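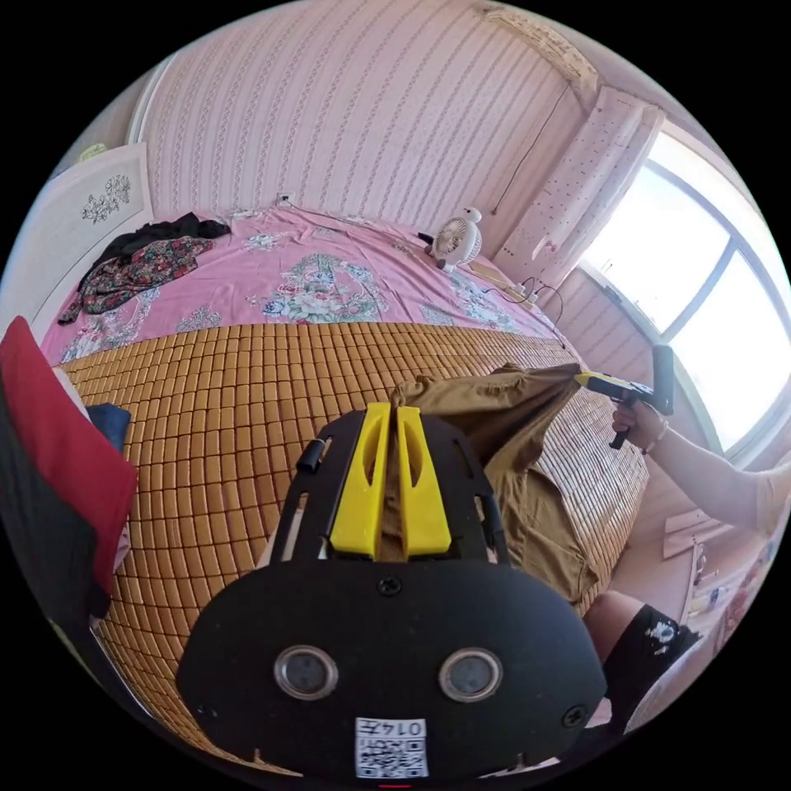
A woven bamboo sleeping mat and a floral bedsheet.

Wuvura Opens Summer Bedding Exchange in Umau

UMAU -- Neighborhood housewares co-op Wuvura will open its first summer bedding exchange this June, and the response has already been wonderful! Members in Umau and nearby Quan have signed up to bring in 183 clean sheets, light blankets and sleeping mats, all ready for new homes.

The exchange runs for two weekends at the Misov Hall, with doors open at 10 a.m. Anyone can come in, pick out a set and take it home free of charge, whether or not they have something to swap.

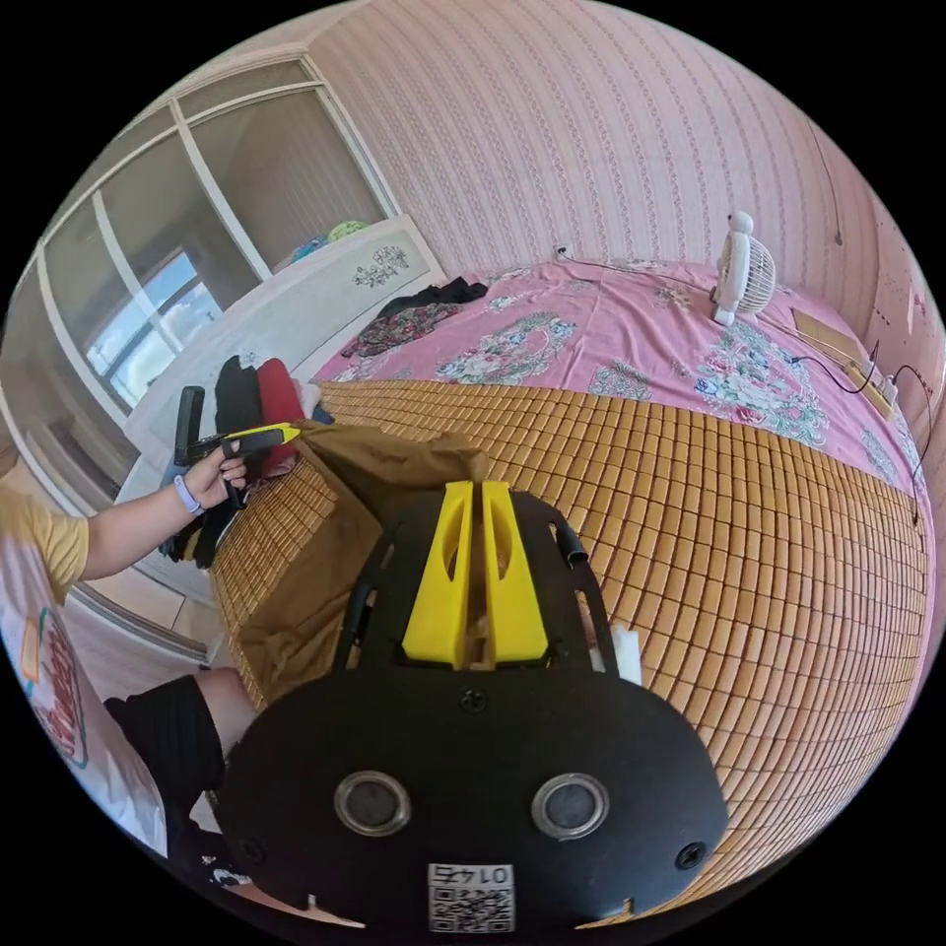
Wuvura will also host 16 short workshops on hot-weather sleep, from airing out a mat to mending a worn sheet by hand. Beginners are very welcome -- needles and thread will be on the tables, and the mending sessions are open to kids as well.

Bedding should be washed and folded before drop-off. Pillows and mattresses can't be accepted. Workshop sign-up sheets are at the Wuvura front desk in Umau.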